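About Starka Upholstery Supply

Home / Catalog / Trade accounts / About us / Contact

Who we are

Starka Upholstery Supply sells foam, batting, webbing, thread and tools to people who build and repair seating. We cut foam to size for upholstery shops, boat owners, camper owners, churches with pews and anyone with a window seat that has gone flat. Our shop and warehouse are on the east side of Clanville, in the former Villalobos furniture building. We have a second counter in Stornmont, which handles pickups and thread orders only.

The company has 4 full-time cutters, and all of them have worked as upholsterers. If you call with a question about a cushion, one of them will probably pick up the phone.

How the company started

Unai Lorente opened Starka after running a chair repair shop for many years. He had trouble buying foam in small amounts. Suppliers wanted to sell him full blocks, and a full block would not go through his front door. He started splitting deliveries with two other shops in town, then storing the blocks for them, then cutting them. By the second winter the cutting paid better than the chairs.

He sold the repair business and kept the sewing machines. One of them still runs in the back, where we make sample covers and the zippered boat cushion shells listed in the catalog under Marine.

We moved into the Villalobos building in February, a bad month to move foam. The loading door was frozen shut and the first truck was unloaded through the office. The building had been used for making bed frames and still has its freight elevator, a good floor and a lot of hooks nobody has taken down.

What we stock

We keep high-density, medium and soft seat foam, plus firm foam for benches and open-cell foam for outdoor use. Sheets come from half an inch thick up to six inches. Thicker pieces are glued up from two or more layers, and we will tell you where the seam is going to fall before we cut.

Dacron wrap, cotton batting, burlap, jute webbing, spring twine and tacks are sold by the yard, the pound or the box. The thread wall has 236 colors in bonded nylon and a smaller range in polyester. Colored foam is sold by the piece, mostly to schools, theater groups and people packing tool cases.

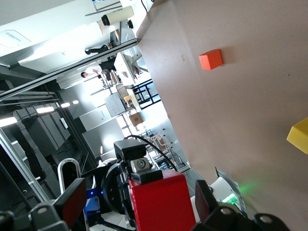 Ordering cut foam

Send us the width, depth and thickness of the finished cushion. For odd shapes, make a paper pattern, mark the top side and the front edge, and mail it or bring it in. Please do not send a tracing of the old foam. Old foam has usually shrunk, and the new piece will come out small.

We cut seat cushions half an inch over in each direction unless you ask for exact size. Tell us if you plan to wrap the foam, what kind of fabric you are using and who will be sitting on it most days. A dining chair and a sofa need different foam even when the measurements are the same.

Most cut orders are ready in 2 working days. Glued pieces take a day longer. Cut foam cannot be returned, but if we made the mistake we will cut it again and pay the shipping.

Trade accounts

Upholstery shops, boatyards and furniture makers can open an account with a resale certificate and one reference. Account holders get trade pricing, monthly billing and use of the layout table at the Clanville shop. There is no minimum order. We deliver within Clanville and to the Stornmont counter on our own truck. Everything else goes by freight or parcel.

Scraps and offcuts

Clean offcuts are bagged and sold by weight at the front counter. Animal shelters and school art rooms may have a bag free if they call first. Last year we gave away 3,000 pounds of offcuts, and the rest went to a carpet pad maker. We do not take back used foam.

Visiting us

Parking is behind the building. Use the green door and ring the bell if the front counter is unattended. You can sit on any of the sample cushions, and we recommend staying on one for ten minutes before you choose. Bring the old cushion cover if you have it.

The freight elevator is for staff only. If you need help getting an order to your car, ask at the counter.

Page last updated 2014-12-19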